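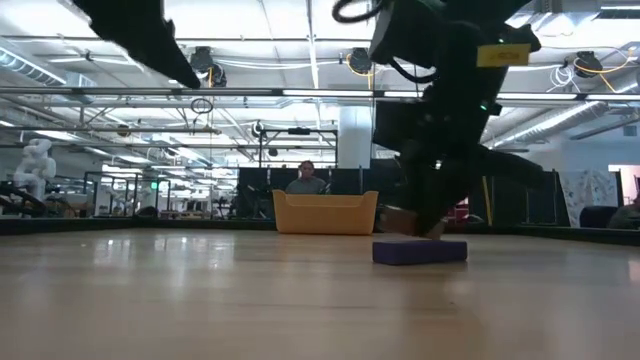
机械臂工位,夹爪下方是紫色积木,旁边是黄色收纳盒

去Witmont的开放日看机械臂演示,值不值得专门跑一趟?

发布于 06/03/2023 浏览 4000 分类:本地生活 / 科技参观

我在社区活动栏里看到Witmont实验室要办开放日,内容是机械臂抓取演示,让机械臂把桌上的积木收进盒子里。报名页写得很简单,只有时间段、地址和一句“请提前十分钟到场”,别的都没说。

我的情况是这样:住在Denstead,过去要换一次车。孩子上小学高年级,在学校社团里玩过编程小车,对机械臂很感兴趣,但坐不住,超过一小时就开始问什么时候走。我自己是做仓库管理的,也想看看现在这类设备到了什么程度,单位里总有人提自动化分拣,我心里没底。

想问去过的人几件事:

一,演示是真的在做,还是放视频加讲解?
二,能不能靠近看,孩子能不能动手?
三,全程多长时间,中途能不能离开?
四,讲解是讲给外行听的,还是一堆术语?
五,附近吃饭方不方便?

上一次开放日的帖子我翻过,只有几张合影,没什么内容。谢谢。

石板路17号

去过一次,可以去。现场真机演示,不是视频。免费。附近有面馆。

Ina

我参加的是上一轮,去年8月那次,按你的顺序说,有些细节今年可能有变动,以他们的通知为准。

先说演示本身。是真机,在工作台上做。讲解员先把任务说一遍,然后操作人员开始。我那一场的任务就是收积木,各种颜色的方块和长条散在桌上,要一块一块夹起来放进黄色盒子。听起来很无聊,看的时候还可以,主要是能看到它失败。有一块夹歪了,掉回桌上,又试了两次才成。讲解员没有遮掩,直接说这一类长条形的积木成功率低,原因是夹取的位置偏一点就会转。我觉得这一段比成功的部分有用。

速度要有心理准备,很慢。你做仓库的可能会失望。人用手十几秒能收完的东西,它要好几分钟。现场有人问为什么不调快,回答是调快以后失误会多,而且旁边有人的时候他们限制了速度。

关于靠近看。我那次地上贴了线,观众站在线外,隔着两步左右的距离,桌面能看清楚。小朋友可以站到最前面,大人在后面。个子矮的孩子最好早点进去占位置,后排看到的基本是别人的后脑勺。每组限16个人,我们那组来满了。

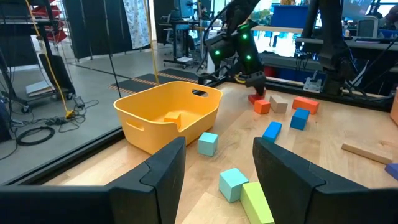
夹爪的开合也有专门一段讲解。他们会让夹爪空着张开、合上几次,再夹一块积木停住,让大家看手指贴合的位置。有个家长问会不会把东西夹坏,讲解员换了一块软的海绵,夹起来又放下,传给大家看有没有压痕。这一段孩子们反应最大。

动手环节有,但不是人人都有。他们在演示结束后抽了几个孩子去试遥控操作,每人两分钟,让他们把一块积木从桌子这边挪到那边。没抽到的可以在旁边的桌上玩手动夹子,就是那种捏一下合一下的塑料夹,跟机械臂没有关系。我家的没抽到,情绪不太好,你最好提前跟孩子说清楚。

时间方面,整场51分钟,这是他们流程单上写的,实际拖了一会儿,提问的人多。中途可以走,跟门口的工作人员说一声就行,但走了以后不能再进。厕所在楼下,进场前先去。

讲解不难懂。讲解员会用“手腕”“手指”这种说法,术语很少。后半段有一页讲怎么记录操作数据,稍微专业一点,孩子们那时候已经在聊天了。你如果对仓库应用感兴趣,建议留到最后单独问,公开提问时大家问的都是“它会不会下棋”“它多少钱”这种。我问了价格,没有正面回答,只说要看配置。

另外提几点报名页没写的:

室内冷气开得足,给孩子带件外套。
可以拍照,不能开闪光灯。录像要先问。
饮料不能带进去,门口有架子可以放。
书包要背在前面或者寄存。
停车位很少,坐车更方便。从Denstead过来的话,换乘以后在第二站下,出站往桥的方向走,不要跟导航走小路,那边有一段在修路,绕得更远。

吃饭在Gavrilă那条街上解决就行,楼上说的面馆我也去过,中午要排队,过了一点就没人了。旁边还有一家面包店,带孩子的话面包店快一些。

值不值得,我的看法是顺路值得,专门请假就不必。孩子喜欢动手的话,抽不到会有落差。你自己想了解分拣,那里能看到的是研究阶段的东西,离仓库里能用的设备还有距离,找设备商约一次演示更对口。

晚班公交

补充和更正一下。

楼上说的16人一组是去年的安排,今年我打电话问过,上午场还是16人,下午场改成了自由参观,不分组,随到随看,没有完整讲解,演示是隔一段时间做一轮。坐不住的孩子适合下午,看一轮就可以走。想听讲解、想参加抽选的只能报上午。

抽选的年龄也有限制,八岁以上。高年级的孩子没问题。

还有,去年人多的时候我在后排,听不太清。工作人员有扩音器但没有开,说是怕影响隔壁。听力不好的老人一起去的话,提前跟他们说,可以安排坐前面。

仓库那个问题我不太同意楼上。我也在物流行业,去看了觉得有帮助。形状不一样的东西放在一起,机械臂要怎么选先后顺序,碰到挨得太近的两块怎么处理,这些跟我们拣零散件时遇到的麻烦是一样的。设备商的演示一般都挑好夹的东西摆好给你看,看不到这些。当然,指望看完就能回去写采购方案不现实。

面包店今年换了位置,搬到街的另一头,药店隔壁。

提问者追加

谢谢各位。已经报了上午场,孩子说抽不到也要去。外套会带。还有一个小问题,迟到几分钟还能不能进?路上换车的时间我拿不准。

晚班公交

电话里说开始后十分钟内可以进,再晚就改到下午自由参观,不用重新报名。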